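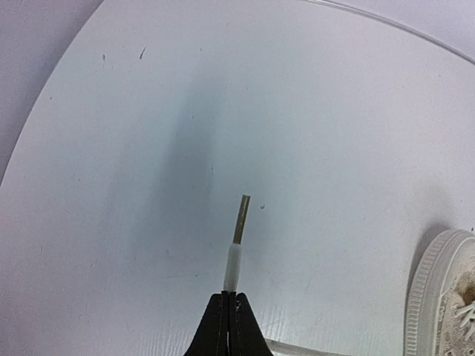 Kernau Wire Ferrule Kit: a long review from somebody who came to ferrules late in life

Filed under: Workbench, Wiring, Tools I Paid For

I have been twisting stranded wire between my thumb and finger and poking it under screws since I was about eleven years old, and for most of that time I thought I was pretty good at it. You get a feel for it. You strip your half inch, give the strands a good tight twist (clockwise, so the screw pulls them in), slide it under the clamp and tighten down. And then there is one strand, always one, sticking out the side like a cat whisker and leaning toward the next terminal over.

What finally broke me was Pasby. For those of you who don't follow the railroad posts, Pasby is the town at the far end of my layout, and it has the big yard, the turntable and far more street lamps than a town that size could ever pay for. All of it runs back to a panel under the benchwork, where I had wires going into screw terminals in rows. In February I spent the better part of an evening on my back with a flashlight in my teeth hunting down a short, and you can guess what it was. A whisker. I lay there a while looking up at all the other connections I had made in exactly the same way, and then I went upstairs and ordered a ferrule kit.

The kit I bought is from Kernau, and it comes to 1826 pieces in a flat plastic case with a hinged lid. I paid $52 for it with the crimper included, which I thought was a lot until I saw what the fancy ones go for. I've been using it pretty steadily, and I have opinions!

First, what a ferrule is, because I had a couple of emails asking when I mentioned them last time. It's a little metal tube with a plastic collar on one end. You strip the wire, slide the ferrule on so the bare strands go up the tube and the insulation tucks inside the collar, and squeeze the tube with a crimper made for the purpose. Now your floppy bundle of strands is one firm pin, and it goes into a terminal like a key into a lock. If you have to take it out again next month, it comes out the same shape it went in, and that alone has been worth the money to me, as I am a person who changes his mind about wiring.

The collars come in colors that go with the wire size. In my kit the white ones are the half-millimeter size (my wire is sold by gauge, so I think of them as the 20 to 22 gauge ones, and they suit it nicely). I should warn you that not every maker follows the same color chart. Mine has one printed inside the lid, and I'd go by whatever is printed in yours before you go by anything I tell you.

I want to talk about the white ones in particular, as they are nearly all I use. There are 456 of them in the case, which sounded like a lifetime supply when I opened it and doesn't any more. They are dainty little things. The collar and the bare tube are close to the same length, and the tube is a good deal skinnier than the collar, with a slight flare at the wire end of the plastic to help you get started. That flare is a kindness. My eyes are not what they were and my fingers never were much, and on a ferrule without a proper flare I can spend an embarrassing amount of time chasing one stray strand around the rim. With these, a light twist and a push usually does it.

The plastic is a tiny bit see-through if you hold it up to the lamp, and I've come to like that, too. The metal on the white ones is a dull gold color, like an old doorknob, where I'd been expecting bright silver. I can't tell you what that says about the plating and I won't pretend to. They crimp well, they hold well, and they look rather handsome lined up in a terminal block. I would have liked the leaflet to say what the metal is, though. The leaflet is one sheet folded in four and spends most of its time on warranty terms.

The ends are cut flat and they're cut cleanly. I have turned up a few in the case that were squashed a bit oval at the tip, and those I either coax open with a darning needle or throw in the scrap jar, depending on my mood. It isn't enough of them to complain about at this price.

Now, the crimper. Kernau packs its own, a ratcheting one with a square jaw that closes in from four sides, and for the little sizes I think it's very good. You put the ferrule in, squeeze until the ratchet lets go, and you get a neat four-sided pin with a pattern of small teeth marks along it. The ratchet won't open until you have gone all the way, so you can't do a half-hearted one even when you're tired. There's a small adjustment wheel on the side, which came set too loose for me. My first few ferrules slid right off when I tugged on them. I moved the wheel two clicks toward the plus sign and haven't touched it since.

(Please do tug on them. Every single one, every time. Hold the wire in one hand and the collar in the other and give it a fair pull. I'd so much rather have one come off in my fingers at the bench than up under the layout.)

On the bigger sizes I'm less in love with it. The handles have to open wide, and my hand isn't large, so I end up bracing one handle against the bench like I'm cracking a walnut. I also own a Travano crimper with a six-sided jaw that I picked up secondhand, and for the fat wires on the power supply I reach for that one. The Travano has softer grips and a nicer action all around. But it cost me more used than this whole kit did new, and for the white ferrules I honestly can't see a difference in the finished crimp except for the shape.

About that shape. If your terminals are small and round inside, a square pin can be a snug fit. Most of mine are the Shi terminal blocks, the ones with the rising clamp, and the square crimp goes into those just fine. There's one older block at the back of the turntable panel with holes so narrow that I had to use the Travano for the whole row. Try one before you do twenty. I did not try one before I did twenty.

The case is where I'd take off some points. The ferrules sit in molded compartments and the lid is supposed to close tight over the dividers. It doesn't quite. If you carry the case flat, all is well. If you carry it by one end, as I did going down the basement stairs, the smallest sizes migrate over the tops of the walls into the neighbors' rooms, and you get to spend a quiet half hour with tweezers and the radio on, sending everybody home. I've since cut a piece of thin craft foam to fit inside the lid and that has cured it. Cost me nothing, but Kernau could have done it at the factory.

They are also terribly easy to lose one at a time. Drop one on the basement floor and you may as well say a few words over it. I work over a cookie sheet with a rim now and tip out only a dozen or so, and I stand the next one up on its collar while I'm stripping the wire, ready to be picked up.

A few things I've learned by doing them wrong, in case it saves you a bag of parts:

Strip the wire to match the length of the tube plus the part that hides in the collar. If a little copper peeks out of the end, snip it flush after crimping. If there isn't any wire near the tip, you stripped too short, and you should do it over.

Don't tin the strands with solder before putting a ferrule on. I did this for a whole evening, thinking I was being thorough, and then read up on it and pulled them all off again.

Two wires in one ferrule is a different part, with a wider, flatter collar. This kit doesn't have them. I bought a small bag separately for the street lamps.

When you run low on white, you don't need another kit. The refill bag is listed as number 2910 and it's just the one size. I have a bag on order already. Mind that the shop page puts the long-tube version right beside it under almost the same name, and the long ones stick out of a shallow terminal further than you'd want.

So would I buy it again? Yes, I would, and I'd buy it years sooner. It's a modest kit with a good little crimper, plenty of the sizes a hobby person uses, more of the big ones than I will ever get through, and a case that needs a bit of foam. If you do heavier wiring than I do, or have small hands, see if you can try the crimper before you commit, or buy the ferrules loose and put the money toward something like the Travano.

The Pasby yard is all done, by the way, and I'm working my way back along the main line toward the depot, where some of the wiring goes back so far that the insulation is a color I can't put a name to. The turntable panel gets a cover next. I have the hinges for it somewhere.

Four stars out of five. The missing star is for the lid.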